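Bat bench notebook, February, started 7:40 in the morning

Back on the cricket stuff after two weeks of fixing other people's hockey sticks. The Selelbridge second team want their six practice bats knocked in and checked before the indoor nets get busy, and I'd like to be done before anyone asks me for a seventh.

Knocking-in so far: bats A and B have had their full hour with the mallet, C is halfway. I've been doing sets of 200 taps on the face, then turning the bat and working the edges at an angle, lighter, then a rest and a look under the lamp. A feels great. B still gives a dull note about a hand's width up from the toe, so it's getting another 200 on that patch tomorrow and I'm not touching it before then (I always want to keep going and that is how I cracked the Memano one last winter).

Oil: one thin coat on everything, left flat overnight. I went a bit heavy on C and had to wipe it back with a rag this morning. Still looks darker than the others around the shoulder. Rommel says it'll even out. We'll see!

Then the ball rebound thing. Rommel Quiambao rigged up the drop tube again and we ran the two lots of practice balls, the Benedetti ones and the older Gindano ones, onto the stone slab. I wanted 20 drops each but we ran out of patience at 11. The Gindano balls are all over the place, some of them come up nicely and some just sit down like a wet sock. My guess is the core has gone, because the seams are fine and the leather is no worse than you'd expect. The Benedetti lot bunch up close together and I'd be happy to hand those to the bowlers. Raw heights are on the loose sheet taped inside the back cover – please don't take it out, the tape is tired.

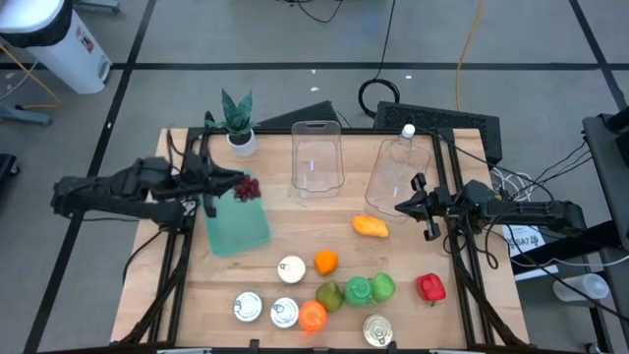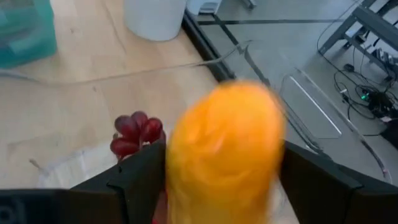 Grapes on the corner of the green cutting board in the first; the big yellow-orange one up close in the second.

Afternoon. Regripped two handles. The first went on crooked because I rushed the cone, so off it came and on again with more talc, and now it's lovely. The second has a bit of twine lifting near the top, so I've put glue on it and bound it with a rubber band. Leave the band alone until it's set, whoever you are!

Weighed A after oiling and then again with the new grip and got two numbers I don't believe, so the scale needs checking before I write either of them down. The 600 gram test weight should be in the drawer under the vise. If it isn't, I think Rommel has it.

Still to do:
B, another 200 near the toe
C, finish the edges, then the toe guard
D, E and F, not started, oil only
Ask Selelbridge if they want face tape on all six or just the match pair
New rag, the old one is disgusting
Try the Gindano balls again after a night in the warm cupboard, same tube, same slab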